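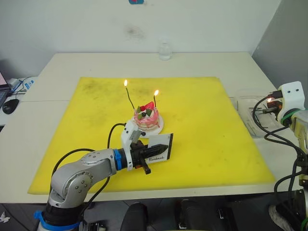 Week 6 notes: splitting a long task into stages

OK, so last Tuesday I promised you the candle task, and I want to use it to talk about stage labels. Godelieve Aerts and I trained two policies on the same 139 demos. One got the raw episodes. The other also got a tag for each stage: light the candles, pick up the card, place the card.

The tagged one did better, 17 good runs out of 20 against 11. Most of the gap came from the card -- the untagged policy kept going back to the candles!

Before next class, read the Tultwood handout (skip the appendix) and think about this: who decides where a stage ends? Bring one answer you'd defend.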